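4. 분석 결과

4.1 분석 대상과 코딩 절차

본 장에서는 장르소설 서평 블로그에 게시된 서평을 대상으로, 출판사 증정본을 받아 작성된 글과 독자가 직접 구입하거나 대출한 책에 대한 글이 서술 방식에서 어떤 차이를 보이는지 검토한다. 분석 대상은 서평 블로그 연합 서비스인 Grollura에 공개된 로맨스 및 미스터리 소설 서평 1,102편이다. 3장에서 밝힌 바와 같이 한 작품에 대해 동일 필자가 두 차례 이상 글을 올린 경우에는 최초 게시본만을 포함하였으며, 줄거리 소개만으로 이루어진 글과 이벤트 공지는 수집 단계에서 제외하였다.

코딩은 주석 도구 Codent에서 진행하였다. 코딩 단위는 문단으로 하고, 각 문단에 줄거리 요약, 인물 평가, 문체 평가, 독서 경험 진술, 작가 관련 정보, 구매 권유의 여섯 범주 가운데 하나를 부여하였다. 한 문단 안에서 두 범주가 겹치면 더 많은 분량을 차지하는 쪽을 택하였고, 분량이 같을 때에는 먼저 나오는 쪽을 기준으로 삼았다. 무작위로 추출한 200편은 차덕수와 맹동현이 각각 독립적으로 코딩한 뒤 결과를 대조하였다. 불일치는 주로 인물 평가와 독서 경험 진술의 경계에서 발생하였다. 예컨대 “여주인공이 떠나는 대목에서 책을 덮고 한참 쉬었다”와 같은 문장은 인물에 대한 반응이면서 동시에 읽기 행위에 대한 보고이기도 하다. 두 코더는 협의를 거쳐 필자 자신이 문장의 주어로 드러나는 경우를 독서 경험 진술로 분류하기로 하였으며, 나머지 자료는 이 기준에 따라 나누어 코딩하였다.

4.2 증정 사실의 표기 위치

증정본 서평의 대다수는 제공 사실을 글 안에 명시하고 있었다. 다만 표기 위치는 필자마다 달랐다. 글의 첫머리에 별도 문단으로 적는 방식이 한 축을 이루고, 말미의 서지 사항 아래에 한 줄로 덧붙이는 방식이 다른 한 축을 이룬다. 드물게는 본문 중간, 곧 책을 처음 받아 든 경위를 이야기하는 부분에 표기가 섞여 있었다.

첫머리 표기형 서평은 전반적으로 평가의 근거를 상세히 밝히는 경향을 보였다. 표기 직후에 “받은 책이지만 읽은 대로 쓴다”는 취지의 문장이 따라오는 사례가 많았고, 이러한 문장이 있는 글에서는 문체 평가 문단이 비교적 앞쪽에 배치되었다. 말미 표기형 서평은 줄거리 요약으로 시작하여 인물 평가로 넘어가는 전형적 순서를 따르는 경우가 많았다. 이 차이를 표기 위치의 효과로 해석하는 데에는 주의가 필요하다. 첫머리 표기형의 필자 가운데에는 블로그를 오래 운영하며 고정된 서식을 갖춘 이들이 많아, 서식의 성숙도와 표기 위치가 함께 움직였을 가능성을 배제하기 어렵다.

출판사별로도 차이가 관찰되었다. 중소 장르 출판사인 Do는 증정본과 함께 보내는 안내문에서 표기 위치를 지정하지 않는 반면, 표기 문구의 예시를 제시한다. 그 결과 Do에서 낸 작품의 서평에는 문구가 서로 거의 같으면서 위치만 다른 표기가 반복적으로 나타났다. 이는 표기 문구와 표기 위치를 별개의 변수로 다루어야 한다는 2장의 논의를 뒷받침한다.

4.3 서평의 길이와 구성

길이에 따른 구성 변화를 살피기 위해 전체 자료를 공백 포함 1,000자를 기준으로 둘로 나누었다. 1,000자 미만의 짧은 서평에서는 증정본 여부와 관계없이 줄거리 요약이 가장 큰 비중을 차지하였다. 지면이 좁을수록 필자는 작품의 설정을 전달하는 데 먼저 분량을 할애하고, 평가는 마지막 문단에 한두 문장으로 압축하였다. 이 집단에서 증정본 서평과 비증정본 서평을 구분해 주는 지표는 구매 권유 문단의 유무 정도였다.

반면 1,000자 이상의 서평에서는 두 집단의 구성이 뚜렷이 갈렸다. 비증정본 서평은 독서 경험 진술이 글 전체에 흩어져 있으며, 같은 작가의 전작을 언제 어떻게 읽었는지에 대한 회고가 길게 이어지기도 하였다. 증정본 서평에서는 그러한 회고가 짧고, 그 자리를 작가 관련 정보가 채우고 있었다. 작가의 이력, 연재 당시의 반응, 차기작 계획 등이 여기에 해당한다. 이 정보의 상당 부분은 출판사 보도 자료와 표현이 겹쳤으나, 필자가 작가의 소식지나 인터뷰를 직접 찾아 인용한 사례도 확인되었다.

시리즈물에 대한 서평은 별도의 검토가 필요하였다. 시리즈의 둘째 권 이후를 다룬 글에서는 앞 권의 내용을 어디까지 밝힐 것인가를 두고 필자들이 상당한 고심을 드러낸다. 일부 필자는 앞 권의 결말을 언급하기 전에 여러 줄의 여백을 두었고, 다른 필자는 앞 권 서평으로 연결되는 주소만 제시한 채 줄거리 요약 자체를 생략하였다. 후자의 경우 줄거리 요약의 비중이 크게 낮아지므로, 시리즈물과 단권을 합산한 수치만으로 구성 비율을 논할 때에는 왜곡이 생길 수 있다.

4.4 게시 시점과 댓글 반응

게시 시점은 책의 출간일을 기준으로 30일 이내와 그 이후로 구분하였다. 증정본 서평은 30일 이내에 집중되어 있었으며, 비증정본 서평은 특정 시기에 몰리지 않고 넓게 분포하였다. 증정 조건에 게시 기한이 포함되는 관행을 고려하면 예상 가능한 결과이다. 주목할 만한 점은 기한 내에 올라온 글 가운데 일부가 이후 수정되었다는 사실이다. 수정은 대개 오탈자 교정에 그쳤으나, 재독 후 평가를 바꾸거나 결말에 대한 논의를 추가한 경우도 있었다.

그림 4. 분홍색과 흰색이 얼룩덜룩하게 섞인 천. 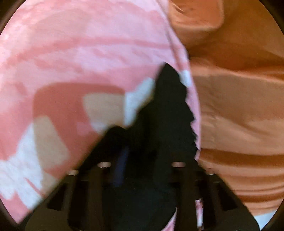
댓글은 서평 본문의 구성과 일정한 관련을 보였다. 줄거리 요약의 비중이 높은 글에는 “읽어 보겠다”는 의사 표시가 주로 달렸고, 인물 평가의 비중이 높은 글에는 반론과 보충이 달렸다. 특히 미스터리 소설에서 범인의 동기가 충분히 설명되었는지를 두고 필자와 독자가 여러 차례 댓글을 주고받는 양상이 두드러졌다. 로맨스 소설에서는 남주인공의 사과 장면이 논의의 중심이 되는 경우가 많았다. 이러한 교환은 본문에서 필자가 유보적인 태도를 취했을 때 더 길게 이어졌다.

증정 사실 표기와 댓글의 관계는 뚜렷하지 않았다. 표기 자체를 문제 삼는 댓글은 극히 드물었으며, 오히려 증정 신청 방법을 묻는 댓글이 더 자주 발견되었다. 독자층의 상당수가 스스로도 서평을 쓰는 블로그 운영자라는 점이 이러한 결과에 영향을 미쳤을 것으로 보인다. 일반 독자를 주된 구독자로 하는 소식지 서비스 Gollow의 서평란에서는 다른 양상이 나타날 수 있으나, 해당 서비스는 댓글을 공개하지 않아 비교 대상으로 삼지 못하였다.

4.5 해석상의 유의점

이상의 결과는 몇 가지 제약 아래에서 읽어야 한다. 첫째, 증정 여부의 판정은 전적으로 필자의 표기에 의존하였다. 표기하지 않은 증정본 서평은 비증정본으로 분류되었을 것이며, 그 규모를 본 자료만으로 추정할 방법은 없다. 둘째, Grollura는 가입 시 운영 기간과 게시 실적을 심사하므로, 이제 막 서평을 쓰기 시작한 필자의 글은 자료에 적게 포함되었다. 앞서 언급한 서식의 성숙도 문제는 이 점과도 연결된다.

문단을 코딩 단위로 삼은 데 따른 한계도 있다. 모바일 화면을 염두에 둔 필자들은 한 문장마다 줄을 바꾸는 경우가 많아, 문단 수가 실제 논의의 전환보다 많이 집계되었다. 차덕수와 맹동현은 이러한 글에 대해 내용상 이어지는 줄을 하나의 문단으로 묶는 보정 규칙을 적용하였으나, 어디에서 묶음을 끊을지는 코더의 판단에 맡겨졌다. 보정 전후의 범주별 분포는 부록에 함께 수록하였으며, 다음 장의 논의는 보정 후 수치를 기준으로 한다.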